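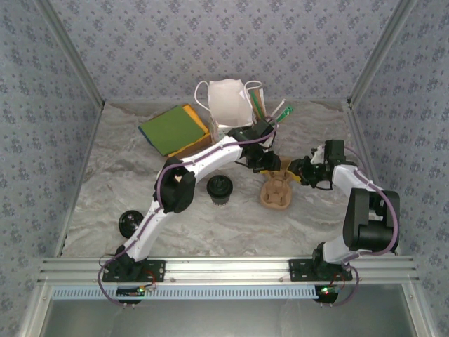 Small two-arm cells: what are you writing into your shop rules?
Workcell Safety and Good Practice > Benchtop and Light Arms
14 replies, last post Friday

clampdown_80
Hi all, long-time reader and I finally have a question worth typing up (sorry in advance, I do go on). We run a little two-arm bench cell at Gallardo, both arms bolted to one rail, and they share the middle of the table. I've been asked to turn our pile of sticky notes into a proper one-page set of rules before the new people start in May. My draft has three rules so far: no hands past the rail while the motors are powered, cables checked at the start of every shift, and only the objects on the task sheet allowed on the table. The third one got me some grumbling. Our operators like variety in there, cups and bags and cartons and so on, and they feel a fixed list slows them down. Where do you all land?

huvlow_bench
Welcome out of the shadows! We went through this at Huvlow last year and I'm with you on the list, but let people add to it. Ours is taped up beside the cell, and anyone can write in a new object as long as they note what it is and whether it tips over easily. Paper bags were the big debate for us. Those loop handles catch a gripper finger so easily, and then you've got an arm dragging a bag into its neighbor.

marblecounter
I'm going to disagree a little, kindly I hope. A list of objects is paperwork. What hurts small arms is the two of them running into each other, and your draft doesn't mention that at all. Give each arm its own half, and make the middle a place only one arm enters at a time unless the task is a handover. Put that first and let people bring in whatever cup they want.

clampdown_80
Fair point, and I'm a bit embarrassed it wasn't in there. The trouble is that most of our tasks are in the middle. One arm steadies a carrier while the other puts something in it, so the grippers are close together for most of the run. If I wrote one at a time we'd be breaking our own rule before the coffee was ready.

marblecounter
Then write a speed rule for the middle instead. We cap ours at 80 millimeters a second whenever both grippers are in the shared area, and full speed everywhere else. People complained for a week or so and then forgot it was there.

oldrelay
Can I put in a word for the cables? "Checked every shift" is too vague, and two people will do it two different ways. Ours says: with power off, move each arm by hand through its full reach and watch the loops at the base and the elbow. If a loop pulls tight or can get under a gripper, it gets re-tied before anyone powers up. We also swap the whole set every 4000 cycles, whatever they look like.

huvlow_bench
4000 seems awfully early to me! We're well past that on ours and they're fine.

oldrelay
Could be, and yours may have an easier life. A cable is cheap and I'm a worrier, so I'm leaving it in :)

kandgate_nights
Second shift at Kandgate here. Please, please write down what the power lights mean. Our old page said "make sure the arms are off," and people were reading the LED on one control board and assuming it covered both arms. Now it says to pull the main switch, then look at both boards, then reach in. One extra line, and it's the one I care about most.

clampdown_80
Oh, that's going straight in, thank you. So the new order is main switch and both boards, shared area speed, cables by hand, then the object list with room to add to it. I'll try the cap at 80 and see how loud the grumbling gets. Does anybody have wording for handovers they'd be willing to share?

marblecounter
I'll dig ours out tonight. It was written for the Clollavico cell so the distances will need changing, but you're welcome to it.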